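Workshop notebook — Sorting and packing bench
Tue 7 August

Purpose of entry: to record the state of the small parts stock held at the white table, the rules adopted for wrapped items, and the matters left open for the Skastley delivery.

The stock sheet gave 1,448 wrapped items on hand at the start of the day. The Skastley order calls for 1,000, made up in lots of 12, with the remainder to be held in the cupboard until the December order is confirmed. As 1,000 does not divide evenly by 12, the last lot will be short. It is to be labelled as a part lot and entered on its own line. Colleagues are asked not to make it up to 12 from the remainder, as was done with the Pikia order, where the sheet and the cupboard disagreed for a month afterwards.

Items are to be placed on the table singly. Where two are put down together the tape catches, and pulling them apart lifts the ends of the wrapping. An item may lie at any angle, provided that it is clear of its neighbours. 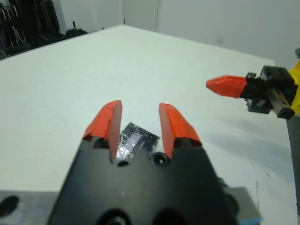 Photo: Husar workshop

The small black item between the orange-red tips has been wrapped in the shiny tape, and the crinkled surface is typical of the present stock. The creases throw back a good deal of light. Under the overhead lamps it is hard to tell a crease from a lifted end by eye, and the check should therefore be made by running a thumb along the join. A crease is acceptable. A lifted end is not, and the item goes back for rewrapping.

The matt tape supplied by Casis was considered as a replacement. It is easier to inspect but leaves a residue on the black casing when removed, and the receiving store at Skastley has asked for clean casings. The present tape is retained. Two rolls remain in the drawer. A further order has been requested and has not yet been acknowledged.

Condition of the table. The white top was wiped before work began and again at midday. Marks on the surface should be reported in this notebook and left alone until they have been looked at. The abrasive pads are not to be used on it under any circumstances; the dull area on the old bench was caused in that way and could not be put right. Pencil may be used for setting out, and should be removed with a damp cloth at the end of the day.

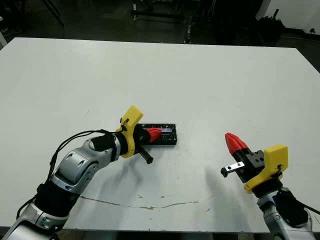 Lot sizes were discussed at some length, as the previous practice of filling a container until it looked full has given uneven lots. It was agreed that each lot should be laid out, checked against the sheet and only then moved. The black tray is suited to this work, being long and low, and its raised rim should keep items from rolling or sliding off when it is carried. It is to stay flat on the white top while it is being filled. Holding it in one hand and filling it with the other is to be discontinued.

The deeper trays from the Pikia order are withdrawn from this bench. They may be used for tape, labels and offcuts, but not for finished lots, as items at the bottom cannot be inspected without tipping the tray out.

Labels. The lot label is to carry the lot number, the quantity and the initials of the person who made the check. The Husar label stock is slightly wider than the old type and overhangs the box by a small amount. It may be trimmed on the right-hand side only, so that the lot number is not lost.

Matters outstanding:

Acknowledgement of the tape order.
Confirmation from Skastley that a part lot will be accepted.
A second tray of the low pattern, if one can be found in the stores.
Correction of the stock sheet, which still lists the rewrapped items twice.

The stock sheet has been returned to the folder by the door. The next entry should begin with the first full lot and should state whether any items were sent back for rewrapping.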